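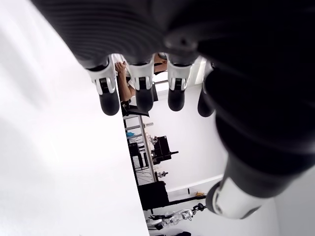 The Mill Women Were Asked About Their Husbands, Says Oral Historian Rozália Urban

Her new book on the Fludel mill took ten years and a lot of kitchens. We caught her between trains.

19/06/2022

Rozália Urban talks fast and doesn't sit. Coat on the whole time. The book, out from Stotico, gathers the voices of women who worked the spinning floor at Fludel, in the river town of Tusel, until it shut. 593 pages. She wanted more.

"When the mill closed, people came with tape recorders. They went to the men. If a woman was home they asked her what her husband did."

And what did the women do? Most of the work, it turns out from the payroll. Of 1,000 names on the last one, the bulk were women. In the town's own history they get 2 pages, one of them a photo of a picnic.

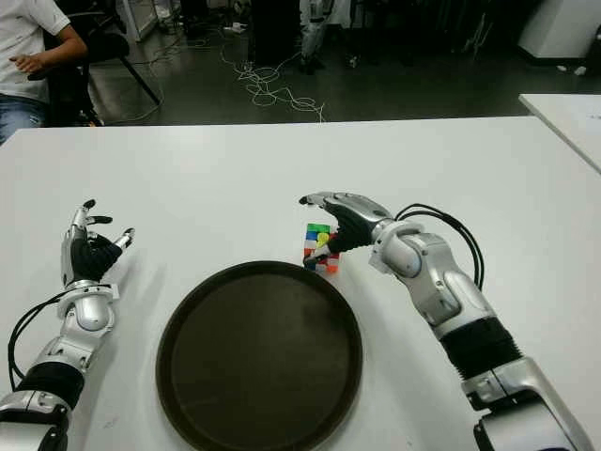
Getting people to talk is slow. Urban never starts with the mill. She asks about food, shoes, who walked with who in the morning. The pieces come in no order and she puts one on top of another later, carefully, a small stack like those colorful blocks in the hand on the right, and she says you feel it when one is wrong. A wage that doesnt match. A sister who was supposed to be in January's strike but was home with a baby.

Does she correct them? No. "If she remembers snow and there was no snow, I want the snow. I put the weather report in a footnote."

Some of it is hard to read. The foremen, the locked stairs. A miscarriage on the night shift that one woman had told to no one in her family. Urban asked her three seperate times if she wanted it in. She did, under her own name.
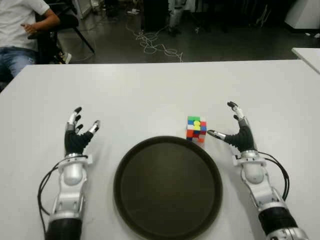

Others said no, and those tapes stay shut. Urban keeps them in a bank box and won't say how many. Her editor pushed a little. She pushed back.

Then the question of who gets to tell it. Urban didn't grow up in Tusel, and people there have noticed.
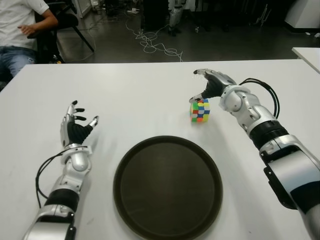
Thibodeaux wrote to her after the first reading to say that the book was fair but came too late, that her mother had waited all her life for somebody to ask and had died without being asked, and that a chapter on the daughters was missing.

Urban has the letter in her bag. Creased, a coffee ring on it.

"She's right about the daughters. I've called her. We start in the fall."

So a second book? Maybe. She looks at the clock. More tapes first, she says, and she needs someone who can type. Then she's off down the platform, still talking.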